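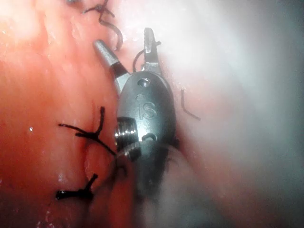 Jaws spread, with the tissue off to the left

Nolel Black Practice Suture, item 697

Hi and welcome to my favorite page in the shop! I've been selling sewing-up supplies for skills labs out of Givulow for a good long while now, and the black Nolel is the one I reorder without even looking at the shelf. It's a braided thread on a curved needle, made for practice closures on wet, slippery material, and I'll tell you everything I like about it (and the couple of things I don't).

First, the color. I stocked a purple thread for years and people bought it, and then they'd write to me about how hard it was to find their tails in a fold. Black on pink tissue is just easy on the eyes. You get to the end of a row, you look back along it, and every knot is right there to be judged, whether you like what you see or not. I had a pale one too, for a very short time. Let's not talk about that one. 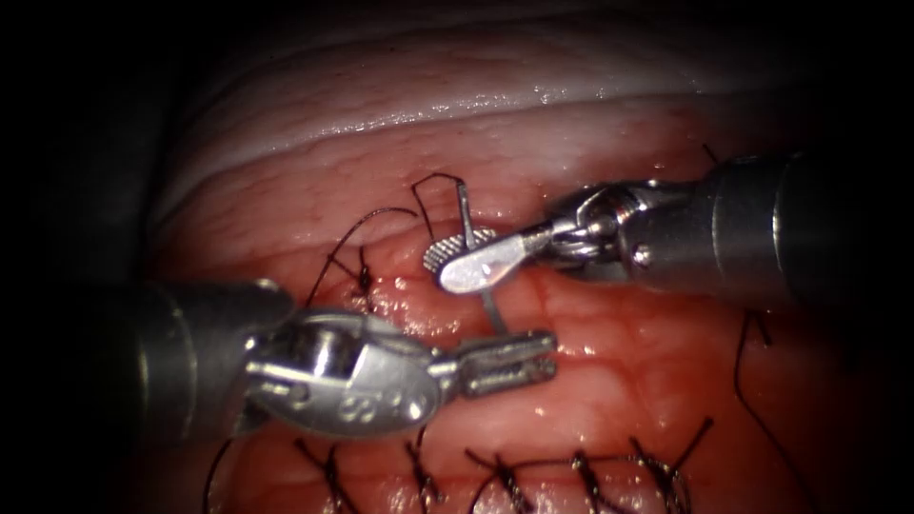

Curved needle gripped in the serrated jaws, black thread looping off the top end

Second, the needle. It's a taper point with a proper curve to it, swaged on, so there's no eye to thread and no fat spot to drag through. Grab it a bit back from the middle, closer to the thread end, and let the curve do the turning. If you push it straight you'll bend it or tear the bite, and I've done both plenty of times. It likes a holder with a good bite on the face. Smooth tips are fine for picking up a tail or steadying an edge, but the needle will roll in them and you'll get cross.

How it ties: nicely! The braid has some grab, so the first throw mostly stays where you put it while you set up the second. Two throws one way, one back, one more if you're the nervous type (me). It does get a little fuzzy if you keep running the same stretch through your jaws over and over, so handle the tail end and leave the working part alone as much as you can.

Tails are a matter of taste. I leave mine short but long enough to grab, and I let them stick out to the sides so they don't get caught under the next stitch. Marwan Hamdan trims his down to practically nothing and then can't get hold of them when it's time to take the row out. You do you.

What comes in the box

Single strands with needle attached, each in its own peel pack
A needle counter pad with a sticky back
A printed card with the knot order on it (Corina Tudose drew it, and it's so much better than my old one)

Prices

The small box is $261 and the big lab box is $699. If you're stocking a whole course, the spool without needles is 900 feet and you'll want to ask me for a quote. I ship from the Pisinwood warehouse, and orders that reach me before 2 in the afternoon usually go out the same day. August is the exception, when everyone restocks at once and I get a bit buried.

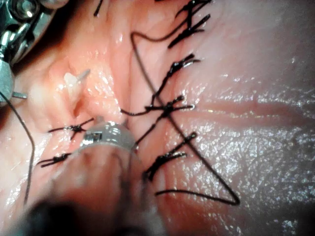
Mireille Hakim wrote in to say that she likes the thread a lot but finds the peel packs fiddly with wet gloves, and could I please do something about the corner tab? She also wanted to know if the braid swells when it sits in a damp row overnight, as hers had seemed thicker in the morning.

Fair on both counts. The tab is getting bigger with the next batch, I've seen the sample and you can get a whole thumb on it. As for the swelling, yes, a little. Braid drinks. It doesn't hurt the knots any, but if you're comparing rows, compare them on the same day.

A few odds and ends

This is practice stock and it's labeled that way on every pack. It isn't sterile and it isn't for patients, so please keep it in a separate drawer from the real thing.

Keep the box closed and out of the sun. Strands that have been lying around loose get a memory, and you'll be fighting little curls the whole way down the seam. A gentle pull between two fingers before you start takes most of it out.

Used needles go on the counter pad and then in the sharps bin, pad and all.

Goes well with the Haddad needle tray, which has a raised lip and fits the counter pad with room to spare. Ask me for the two together and I'll pack them in one carton.

Questions go to Widad Masri at the order desk. That's me!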